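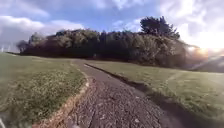 Two users at Soston asked whether Letden Path still needs a surveyed map before the first run, as the previous release did. It does not. From the January release, a route can be started from a live camera and wheel odometry alone, and the map is built as the vehicle travels.

Letden Path is a perception and local planning package for small outdoor ground vehicles on unsealed tracks. It segments the drivable surface, estimates a centreline, and publishes a velocity command to the vehicle controller. It was developed for gravel and packed dirt with grass on either side, where there are no kerbs or painted lines to follow.

Surface segmentation
The model labels each pixel as track, verge, obstacle or unknown. Low sun is the usual source of error on open ground. Regions washed out by glare are assigned to unknown and are excluded from the centreline fit. Where unknown pixels exceed 40 per cent of the region of interest, the planner reduces speed to the configured minimum. At 70 per cent it commands a stop and raises a fault.

Edge model
Left and right edges are fitted independently. A raised earthen edge on one side and a strip of shadow on the other will produce different confidence values, and the planner weights them accordingly. If one edge is lost on a bend, the last valid track width is held for 5 metres of travel.

Planner
Sampling-based, with 62 candidate arcs per cycle. Cost terms for roughness, edge clearance and curvature are set in a single YAML file and can be reloaded without restarting the node.

Interfaces
Input: one forward colour camera, wheel odometry, optional IMU
Output: velocity command, labelled image, local cost grid
Logging: compressed, with replay through the Peixoto viewer

Limitations
Not rated for public roads. Standing water is labelled as unknown. Long grass that has grown over the track must be mown or the edge model disabled for that section. Emergency stop is to be wired independently of this software.

Licensing is per vehicle. Existing Gemside controllers require the bridge module, ordered separately.

Category: Software > Navigation > Off-road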